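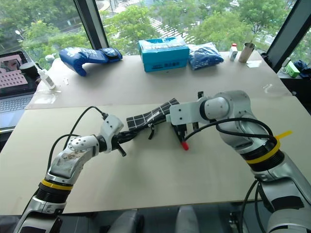 布製ポーチに液体のボトルを入れて運ぶとき、最初に確認すべき箇所はどこか。
ファスナーの開口長と、ボトルの最大径である。容量の表示は参考にしかならない。

小型の布ポーチは、書類用の鞄や旅行鞄の中でさらに物を仕分けるための袋として使われる。構造は単純で、胴布、ファスナー、持ち手のストラップ、縫い代の処理でほぼ決まる。それでも出し入れのしやすさに差が出るのは、開口部の設計が製品ごとに異なるためだ。

プラーラーブリッジの縫製工房シモンでは、ポーチの試作時に開口長175ミリを基準としている。代表のティボル・シモンによれば、この長さがあれば直径40ミリのボトルを手で持ったまま差し込める。開口がこれより短いと、ボトルを斜めに入れてから中で起こすことになり、肩の部分がファスナーの務歯に当たる。務歯は樹脂のコイル状であれば当たりが柔らかいが、繰り返し横から押されると噛み合わせが狂う。

詰める順序にも影響がある。平たい物を先に胴布に沿わせ、ボトルは最後に立てて入れる。ボトルのキャップは上に向ける。寝かせて入れると底の縫い目の一点に重さがかかり、同時にキャップのパッキンが中身に浸かった状態になる。立てた場合、閉じるときの抵抗はスライダーがボトルの真上を通過する区間で最も大きい。片手で開口の両側を寄せ、もう一方の手でスライダーを水平に引くと、布を噛みにくい。 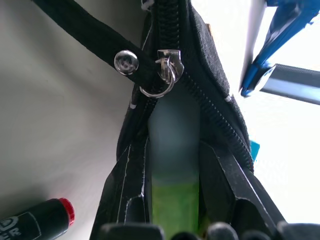 チェンゲ・エルデーシュは、引き手にリングが付いた製品なら指を通して引けるので冬場の手袋でも困らない、ただしリングが大きすぎると鞄の中で他の物に引っかかる、と指摘する。工房シモンが採用するリングの外径は製品によって違うが、線径の細いものは使わない。継ぎ目が開き、引き手から外れるからである。

ストラップの固定には縫製とリベットの二通りがある。縫製は薄く仕上がり、修理も容易だ。リベットは点で荷重を受けるため、テープの幅に余裕がないと穴の周囲から裂ける。同工房では穴の縁からテープの端まで7ミリを確保する。手首に掛けて持ち歩く使い方では、テープの端を二つ折りにして厚みを出し、その上から留める。

胴布は粗い織りの厚手生地が扱いやすい。目が粗い布は摩擦があり、隣り合うポーチ同士が鞄の中で滑らない。反面、液体はすぐ抜ける。漏れを想定するなら、ボトルを袋に入れてから収めるか、内側に防水布を足す。内張りを付けた場合の重量増は、工房の実測で62グラムだった。日帰りの荷物であれば省いてよい量である。

格子柄の生地には別の事情がある。線が裁断の目安になり、布目の歪みもすぐ分かる。一方、脇で柄を合わせようとすると布の取り数が減る。イルンポートの裁断所では、表裏の柄を脇で合わせず、ファスナー側だけを線に沿わせている。縫い代が線と平行になるので、ミシンの送りがずれた箇所を検品で見つけやすい。

空にしたポーチの保管は平置きを勧める。二つに折ると折り目がコイルを横切り、そこでスライダーの動きが重くなる。重ねる場合は、ファスナーの列が同じ側に揃わないよう交互に向きを変える。列が揃うと片側だけ厚くなり、上の一枚が傾く。
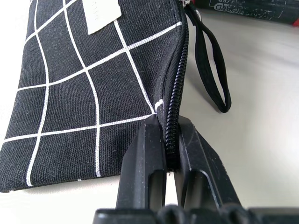

汚れた布ポーチは洗濯機で洗えるか。
手洗いが無難である。ファスナーを閉じ、ぬるま湯で押し洗いし、脱水せずに布で水気を取ってから陰干しする。

濃色の生地は初回に色が出ることがあるので、単独で洗う。白い線がプリントの場合は、線の上を擦らない。乾いた後にファスナーの動きが渋ければ、務歯に固形のろうを軽く塗り、スライダーを往復させ、余分を乾いた布で拭き取る。金属のスライダーが左右均等に噛まなくなったときは、胴の開きをペンチでわずかに締める。力を入れすぎると割れるため、少し締めては動きを確かめる。それでも直らなければスライダーを交換する。コイルの型番はスライダーの裏面に刻まれていることが多い。

（2020/06/10）

読者コメント

マリアン・ケレメン
内張りなしで使っています。シャンプーが一度漏れましたが、粗い生地は乾くのも早かったです。臭いは残りました。

ハネル
裁断の話をもう少し読みたい。ファスナー側だけ線に合わせる場合、底の線はどの程度ずれても検品を通るのでしょうか。

ニーラム・バルドワージ
ろうの代わりに鉛筆の芯でも動きは軽くなります。ただし明るい色のテープだと黒くなるので注意。

ヨラーン・サボー
交互に重ねる方法、11月に引き出しを整理したときからやっています。ストラップは中に入れておかないと絡みます。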